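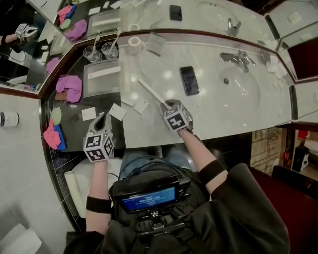 *Marble vanity counter with inset basin, tray, glasses and cloths.*

# Marble vanity tops: care and counter layout FAQ

Applies to the Falow range of white marble bathroom counters with an oval basin. For granite and composite tops, see the separate Gunari sheet.

## Daily care

**What should I clean the counter with?**
Warm water and a pH-neutral soap. Wipe with a soft cloth, rinse the cloth, wipe again, then dry. Do not use vinegar, lemon, bathroom descaler or any cream cleaner containing grit.

**Can I use the same cloth for the basin and the counter?**
Keep two. Basin cloths pick up toothpaste and limescale particles, and both leave fine scratches on a polished surface. Cloths in two different colors are easy to tell apart.

**Are sponges safe?**
The soft side is. The green or white scouring layer on a two-sided sponge will dull the polish. Do not leave a wet sponge standing on the stone overnight — the trapped moisture can leave a dark patch that takes several days to dry out.

**How do I clean the faucet?**
Damp cloth, then a dry one. If the chrome needs descaling, wrap the faucet in a cloth dampened with descaler and cover the stone on all sides with a dry towel. Remove after 5 minutes and rinse into the basin only.

## What goes on the counter

**Do I need a tray?**
It is recommended for anything that drips or has a metal base. A shallow tray catches water and soap residue and can be lifted off for cleaning. Fit felt or silicone feet if the underside is rough.

**Where should glasses stand?**
Toward the back, away from the basin edge. Water rings on sealed marble wipe off. Rings from mouthwash may not, as many brands are mildly acidic.

**Can I leave paper or card on the surface?**
On a dry counter, yes. Printed or dyed paper should be kept off wet stone. The ink can transfer and will sink in wherever the sealer is worn.

**Is adhesive tape a problem?**
Short-term use is fine. Peel tape back slowly at a low angle and remove the residue with soapy water. Do not scrape with a blade. Tape left on for weeks may lift the sealer.

**Can I put a phone on it?**
Yes. Place it on the side away from the faucet. A phone with grit on its back will scratch the stone if it is slid.

## Sealing and repair

**How often should the top be sealed?**
Once a year in normal household use. Yu-ting Wan's service team suggests March, before the humid months. Coat the whole top, including the area behind the faucet.

**How do I test the sealer?**
Put a spoonful of water on the counter and wait 16 minutes. If the stone has darkened when you wipe it dry, reseal.

**Which product do you supply?**
Danetar stone sealer, in 200 ml and 1000 ml bottles. The small bottle covers up to two coats on a single vanity.

**I have a dull spot. Is it a stain?**
Probably an etch, which is damage to the polish and will not wash out. Light etches can be treated with marble polishing powder. For deeper ones, contact Yi-chun Lai at the Hsiao workshop with the counter length and a photo taken in side light.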